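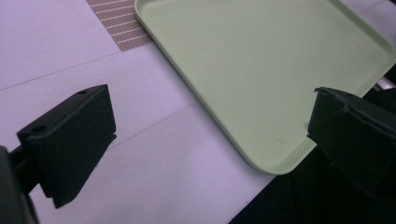

A serving tray is easiest to load when it is treated as a small work surface with a fixed layout, and the layout should be settled before any food or crockery is brought to it. The method on this page is for carrying a cold meal for two from a kitchen to a table in another room or outdoors, using one large tray with a raised rim. Start with the tray bare. A large plastic tray, such as the mint-green one with rounded corners used for this page, has a flat floor, and everything that follows depends on that floor being clean and clear. Note also where the tray is resting. If its edge overlaps a placemat, as it does here with the tan-brown striped mat, pull the mat out or move the tray before loading. A tray with one side on a mat can sit slightly out of level, and tall glasses respond to that sooner than plates do.

What you need

One large tray with a rim
One damp cloth and one dry cloth
One thin non-slip liner, cut to the tray floor
Two placemats
Crockery, glasses and cutlery for two
A kitchen scale or bathroom scale (first time only)

Step 1: Check the tray

Place the tray on a level table. Press down on each corner in turn. A plastic tray that has been stored on its edge, or run through a hot dishwasher cycle, may rock on two opposite corners. A slight rock disappears under load. If the tray still rocks with a full water jug standing in the center, keep it for dry items such as napkins and bread.

Run a fingertip along the rim. Look for splits at the corners, where the material is bent most sharply. A split that can be felt with a fingernail will lengthen in use. Do not glue it. Retire the tray to the potting bench or the hallway for boots.

Step 2: Clean the floor of the tray

Matte plastic holds a film of grease longer than glossy plastic. Smudges on the floor of the tray are usually dried drips or fingerprints, and both reduce the grip of a liner. Wipe with a damp cloth and a drop of dish soap, wipe again with clean water, then dry with the second cloth. Scouring pads leave fine scratches that collect stains, especially from tea and tomato. For a stain that survives soap, spread a paste of baking soda and water over it, leave it for 20 minutes, and rinse.

Dry the underside too. A wet underside leaves a mark on an unsealed wooden table and lets the tray slide on a sealed one.

Step 3: Fit the liner

The liner on my own tray is cut from a roll of Vulluser shelf mat, the thin open-weave type. Any similar product will do. Lay the tray on the back of the material, trace the outline, and cut well inside the line. The liner should lie flat and stop short of the point where the floor begins to curve up into the rim. If it rides up the curve, the outer plates will tilt inward.

Round the corners of the liner to match the tray. Square corners curl. Cloth napkins are sometimes used as a liner and look better, but a loose napkin on plastic slides as a unit and takes the crockery with it. If you want a napkin for appearance, lay it over the non-slip liner.

Step 4: Work out the load

Weigh the items once, with the food on the plates and the water in the jug. It is not necessary to repeat this every time, but most people guess low. The items used for my own test came out as follows.

Two dinner plates with food, together: 1,962 grams
Filled jug and two empty glasses: 2,196 grams

Add those together and the tray is already carrying more than four kilograms, before bread, cutlery or the weight of the tray itself. I find that uncomfortable over any distance that includes a door. The jug is the obvious item to remove. Carry it separately on a second trip, or fill it to 1,000 milliliters and no further.

Check whether the maker gives a maximum load for your tray. It may be molded on the underside or printed on the original label. Where no figure is given, watch the floor of the tray as you lift. A visible sag in the middle means the load should be split into two trips.

Step 5: Set the heavy items first

Put the heaviest item in the center of the tray, slightly toward the side nearest your body. With the tray held at waist height, this keeps the weight close to you and takes strain off the wrists. Set the next heaviest items on either side of it so that left and right balance.

The usual order is:

1. Jug or serving bowl, center and near side
2. Stacked plates, beside the jug
3. Bread or a second bowl, on the side opposite the plates
4. Glasses, in the gaps between heavier items
5. Cutlery and napkins, along the far edge

Glasses should not stand against the rim. The rim on most trays is low and will stop a glass from sliding off, but it will also act as a trip point and tip a tall glass outward. Keep a finger's width between the base of each glass and the start of the curve. Stemmed glasses travel better lying on a folded napkin, or in the other hand on a later trip.

Cutlery goes on flat, handles all in one direction, wrapped in the napkins. Loose knives migrate. They end up under plate edges and lift them.

Step 6: Test before lifting

Slide the tray a short distance across the table with both hands. Watch the items, not the tray. Anything that shifts or rattles during the slide will do the same on the walk. Move it, or wedge it with a rolled napkin.

Then check for joints and seams in the table surface. On a table made of separate panels or leaves, the edge of the tray can catch on a raised joint and stop dead while the glasses continue. Lift over a joint like that. Do not slide across it.

Step 7: Lift and carry

Bring the tray to the table edge until a hand's width projects over it. Place one hand under each short side, with the fingers spread beneath the floor and the thumbs on the rim. Gripping by the rim alone puts all of the load on the thinnest part of the plastic.

Bend the knees a little, draw the tray toward the body and stand. Keep the elbows in. Look at the route ahead – looking down at the glasses makes most people tilt the tray toward themselves. Doors on the route should be opened and propped beforehand. Rugs with loose edges should be folded back.

Step 8: Set down and unload

Clear a space at the destination larger than the tray. Lower the near edge onto the table first, then slide forward until the whole base is supported. On a table that is already laid, set the tray on a sideboard or chair seat instead and unload from there. Placemats should be laid before the tray arrives, and kept out of the landing area for the reason given at the top of the page.

Unload in the reverse of the loading order with one exception: glasses come off first. Take items alternately from left and right if any part of the tray projects over the edge of the table. Unloading one side completely can tip it.

Variations

Hot food. Check the temperature limit of the tray before placing a dish from the oven on it. Many plastics soften or mark under a hot base. Use a cork or wooden trivet, set on the liner, and let the dish stand on the stovetop first.

Stairs. Reduce the load until the tray can be held steady in one hand and against the hip, leaving the other hand for the rail. For most large trays this means plates only.

Outdoors. Wind lifts napkins and light plastic cups. Put the cutlery bundle on top of the napkins and nest the cups inside a bowl. In July, on a balcony table, I also turn the tray over as soon as it is unloaded. Crumbs left on a pale tray bring wasps within a few minutes.

Small trays. The order of loading is unchanged, but use a single heavy item.

Storage

Store the tray flat, with nothing heavy on it. If there is only a narrow slot available, stand the tray on its long side and keep it close to vertical. Leaning at a shallow angle for months is what produces the rocking described in step 1. Remove the liner, wash it by hand and let it dry over the faucet before putting it back. A damp liner left in place prints its weave onto matte plastic, and the pattern is slow to fade – the baking soda paste helps, but may need two applications.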